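Zwei Greifer im Vergleich: Stecker in eine Mehrfachsteckdose einsetzen

Stand: 13. Dezember 2023, Autor: Gorazd Kadrić

Diese Anleitung beschreibt, wie wir Greiferfinger an einer Steckaufgabe vergleichen. Getestet werden der starre Parallelgreifer von Tsuji und der nachgiebige Rippengreifer von Ultard. Der Ablauf lässt sich auf andere Modelle übertragen, solange beide Greifer am selben Arm montiert werden.

Vorbereitung

Die Steckdosenleiste bleibt während aller Versuche stromlos. Das Kabel bündeln und so ablegen, dass es nicht in den Arbeitsbereich ragt. Eine kompakte, quadratische Leiste ist schwieriger als eine lange, weil die Steckplätze in verschiedene Richtungen zeigen und der Arm das Handgelenk drehen muss.

Danach den Greifer anschrauben, das Werkzeuggewicht in der Steuerung eintragen und den Werkzeugmittelpunkt neu einmessen. Wer den alten Wert vom anderen Greifer übernimmt, vergleicht später nur Einmessfehler. Die Handgelenkkamera wird nach jedem Umbau neu kalibriert.

Greifen

Den Stecker am Gehäuse fassen, nie an den Kontaktstiften. Beim Rippengreifer langsam schließen und kurz warten, bis sich die Finger angelegt haben. Erst dann anheben. Sitzt der Stecker schief, wieder ablegen und neu greifen. Nachdrücken in der Luft verschiebt ihn meistens noch weiter. 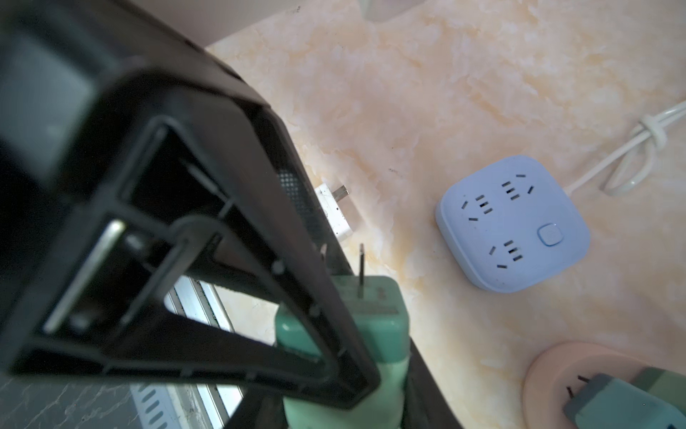

Für die Auswertung ist die Lage der Kontaktstifte nach dem Anheben entscheidend. Wir speichern das Kamerabild an dieser Stelle und messen den Winkel zwischen Stift und Greiferachse. Stecker mit verbogenen Stiften nehmen wir für die gewerteten Durchgänge nicht.

Einstecken

Den Arm über den Steckplatz fahren, ausrichten und mit Kraftbegrenzung absenken. Der Abbruchwert muss für beide Greifer gleich sein. Bei Kontakt ohne Eintauchen fährt der Arm zurück und sucht in kleinen Spiralen weiter. Nach dem dritten Anlauf gilt der Versuch als gescheitert.

Ergebnis

Wir haben 300 Versuche pro Greifer gefahren. Der Rippengreifer kam auf 81 Prozent, der starre auf 66 Prozent. Den Unterschied sehen wir vor allem bei leicht verdreht gegriffenen Steckern, die in den weichen Fingern etwas nachgeben. Bei strammen Steckplätzen ist der starre Greifer im Vorteil.

Die Auswertung stammt von Qianru Peng, die Spiralsuche von Dariusz Tomaszewski. Im nächsten Durchgang kommt der Fova dazu, mit denselben Einstellungen.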